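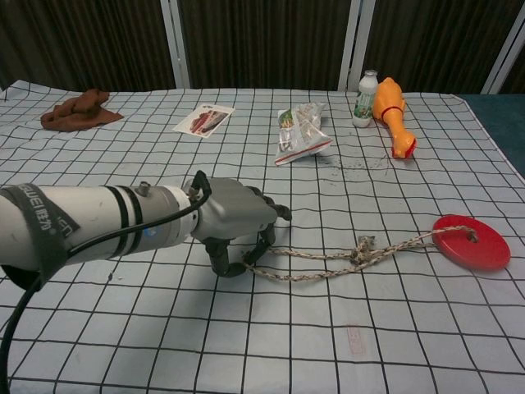

Left hand on the rope, red disc at the far end. Grid cloth on, clutter row at the back.

October, Saturday, started a bit after 9

Rope day! I've been looking forward to this one all week. The cups and blocks were fine for getting the teleop going, but rope is where you find out how good your hands really are, and mine (well, the robot's, with me on the other end of the glove) are getting better.

Task as written on the board: take hold of the rope near the free end, drag the disc toward the robot, let go, open the hand fully, back off. One demo is one drag. The disc goes to a new grid square each time, read off the cloth, and the square gets typed into the log before the glove goes live.

Target for the rope set is 252 demos. We had 136 good ones going into today. I got 70 more before lunch and threw away 12 of those on review, mostly for hesitating. I'm strict about hesitating now. If I hover over the rope for three seconds making up my mind, the Plallov policy learns to hover too, and we all watched it do that with the cups for most of an afternoon.

What worked:

Hooking instead of pinching. I spent the first few runs trying to get thumb and fingertip neatly either side of the cord, and it is miserable through the glove, you can't feel a thing. Then I just curled the fingers down over it and pulled with the wrist low, and off it went! Much more forgiving of a bad approach. It also looks more like what the Flitthorpe people showed in their drawer clips, so the two sets might mix better than I expected.

Coming in flat. Forearm nearly level with the table, then down the last little bit. Coming in steep, I kept losing sight of the fingers behind the palm.

Slowing down the release. Count of two, fingers open, count of one, lift. Otherwise a finger drags the rope up with it and the end pose is junk.

What didn't:

The knot. If the hand lands too close to it, a finger can go in between the two strands, and then the release is a wrestling match. I kept four of those on purpose, the ones where I got out cleanly, tagged "recover". Caruso's loader ignores tags at the moment, so somebody please check before training that they aren't just sitting in with the rest.

Glove drift again after about forty minutes. The index finger reads more bent than it is. Recalibrating fixes it and takes no time at all, so I've put it on the sheet as every 25 runs.

The cable over the forearm. No snags today, but I had one eye on it at every long reach to the right. Would like another strap on it before we try anything that turns the wrist over.

Clutter: card, snack bag, bottle, rubber chicken and the brown rag stay along the back for this batch. Next batch they move forward and get in the way a little. I really want to see what it does when the chicken is lying across the path of the disc, my bet is it goes straight through.

Also, the cloth could do with a wash. Crumbs near the bag and a pink smudge down at the front.

Uploaded to the Navovano share under rope_b, rejects in their own folder. First training run goes on tonight, small one, just to see if it reaches for the right end.

To do: tag check, strap, wash cloth, shorter second rope.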